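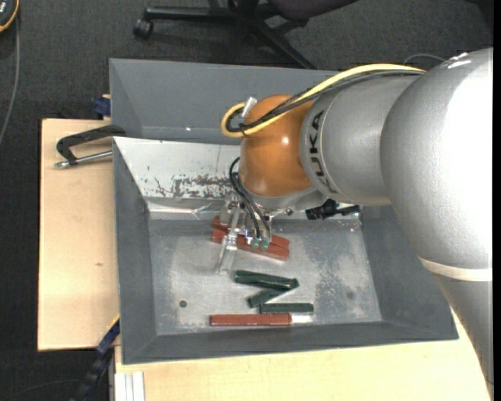 Does sugar make kids hyper?
Probably not. Scientists have tested this idea many times, and they keep failing to find the wild behavior that grown-ups expect.

You've likely heard it at a birthday party. The cake comes out, everybody eats a slice, and ten minutes later somebody's uncle is shaking his head and saying, "That's the sugar." He sounds very sure. But being sure is easy. How would he know?

Think about what else is going on at a party. There are friends, balloons, loud music and games with prizes. You might have stayed up late the night before because you couldn't wait. If you run in circles after all that, why should the cake get the blame?

To find out, you need a fair test. Researchers give some kids a drink with real sugar and other kids a drink that tastes just as sweet but has no sugar in it. The kids don't know which one they got. The parents don't know, and the people watching the kids don't know either, until the test is over. Tests like this have been done with children of different ages, and when the results were put together, the sugar group and the no-sugar group acted pretty much the same.

One of these studies had a sneaky twist. All the kids got the drink with no sugar, but some of the moms were told their child had just had a lot of it. Those moms said their kids were more hyper. Same drink, different story!

So watch out for people who say, "I've seen it with my own eyes." They did see something. They saw kids jumping on a couch. They did not see sugar causing it.

What about a sugar rush?
People use these words as if they were a medical fact. When you eat sugar, the level in your blood does go up for a while. Then a chemical called insulin helps move that sugar out of your blood and into your cells, where it can be used or stored. It would be strange if a cookie worked like a rocket engine.

Could the scientists be wrong?
Sure, a little. Most of the tests were short, and a few kids might be different from the rest. Chocolate and some sodas also have caffeine, and caffeine really can make you jittery and keep you awake. If someone says soda made them bounce off the walls, ask what kind it was.

Does this mean I can eat all the candy I want?
Nice try. Sugar feeds the germs that make holes in your teeth, and filling up on candy leaves less room for dinner. Those are good reasons to go easy on it.

Something to try
Next time you hear "everybody knows" in front of a fact, write the fact down. Then ask the person how they found out. Ximena Camacho, age 8, did this with her family in August and filled 5 pages. Most of the answers were "I heard it somewhere."

Written by Getsemaní Zepeda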